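## Budgeting for a small kitchen arm

Start with the dishes, then price the arm. Write down what you want picked up, stacked or put away, and measure the widest and the narrowest piece. Most small arms are sold by reach, but the gripper opening decides what you can use them for.

My list was short: cereal bowls, off the table and into a stack.

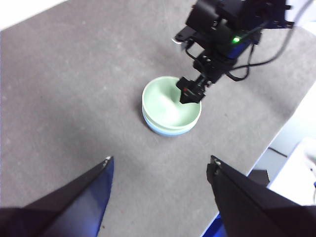

Prices vary more than they should. The Galley kit I looked at was $508 for a single arm. The Plutar was $790 with a wrist camera and a spare set of fingers. If you'd buy the camera anyway, add it to the cheaper kit before you compare.

Leave money for the small stuff:

- Clamps, if the arm doesn't bolt down
- A power strip with a switch you can reach
- Finger pads, which wear out
- A second set of bowls for practice

I spent $56 on these and should have planned for it.

Measure the room too. Note where the outlets are and how high, and check the cord length on the spec sheet. An extension cord across a walkway is a bad place to save money. 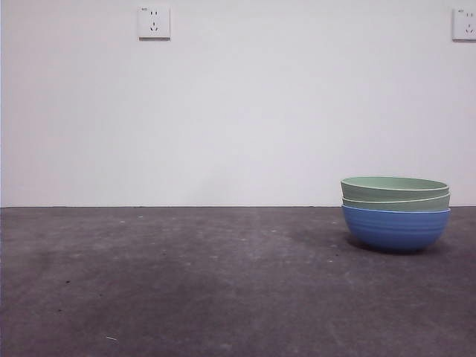
Buy plastic bowls for the first month. Get them all from one line, so they nest the same way every time. Mixed sets stick or sit crooked, and you'll spend your Saturday adjusting for each one.

Iraklis Karagiannis at Ververidis told me to order pads in packs of 4 and keep one pack unopened. Smooth rims are hard to hold with bare fingers, so I'd put pads ahead of a longer arm.

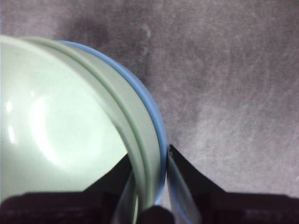

**Should I buy one arm or two to start?**

Start with one, and keep the receipt for the mounting hardware. A second arm needs its own power supply and more table, so price both before you order it.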